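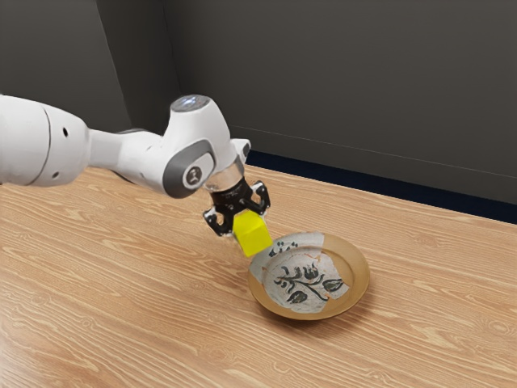 Em defesa da mesa vazia

Clem Treloar

Passei o mês de agosto a comer fora da secretária, e que diferença faz! Parece pouca coisa, eu sei. Mas quem trabalha há anos com o prato ao lado do teclado (era o meu caso, migalhas incluídas) esquece-se de que o almoço já foi uma hora do dia, com princípio e fim, e com gente do outro lado da mesa.

A ideia veio da Yvette Pelletier, que partilha comigo o escritório da Promholm. Um dia levantou-se ao meio-dia e meia, pôs uma toalha na mesa comprida do fundo e chamou quem quisesse. Éramos nove na primeira vez. Havia sopa de feijão, pão de centeio, uma salada de laranja com azeitonas que ainda hoje tento imitar em casa, e uma discussão magnífica sobre se o arroz de tomate deve ou não ir a correr pelo prato. Deve, claro.

Defendo que almoçar em conjunto é uma das melhores coisas que uma empresa pode permitir, e digo permitir porque organizar estraga tudo. Já estive em almoços de equipa com convite no calendário e tema de conversa, e saí de lá com mais fome do que entrei.
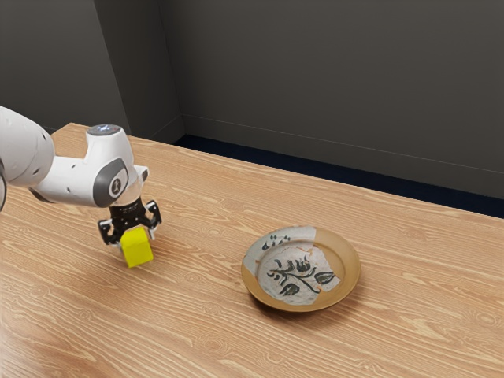
O que funciona é a mesa estar livre e haver tempo. Quem traz comida traz, quem não traz come do que houver e amanhã paga as cerejas. O Anil Kartha fala pouquíssimo nas reuniões, e foi à mesa que lhe ouvi a história inteira dos verões em casa da avó, com as mangas a amadurecer debaixo da cama!

Dizem-me que é tempo perdido. Fiz as contas ao meu mês: quase 76 horas em reuniões, e não me lembro de metade delas. Dos almoços lembro-me de quase todos, até daquele em que a lasanha veio crua no meio e a comemos pelas bordas, muito bem-dispostos.

Se no seu trabalho há uma mesa onde só pousam pastas, tire-as de lá e leve pão. Eu amanhã levo pataniscas.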